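4.2 Running the button demo for visitors

This is the part guests love, so give it room to breathe!

1. Start the Berix controller and wait for the ready tone.
2. Load program 16 and set the speed to slow.
3. Invite the group up to the line - Kári Arnardóttir likes to let the youngest stand in front.

Note: Keep one hand near the emergency stop for the whole run.
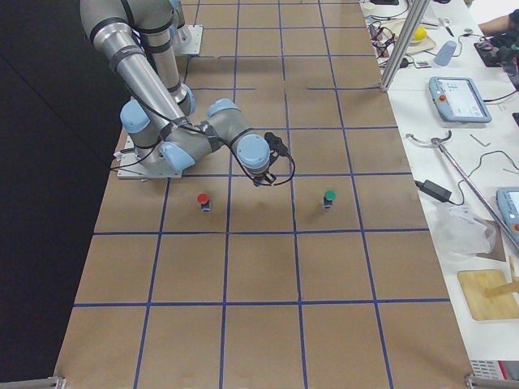
4. Ask a visitor to call out a color, then pick the matching target on the tablet. Each target gets its own square inside the blue tape, and with the red and green buttons side by side in one row, even people at the back can follow the choice. Let them guess before you press Run!

Caution: Stop the program before moving a button to another square.

5. Press Home when the group leaves.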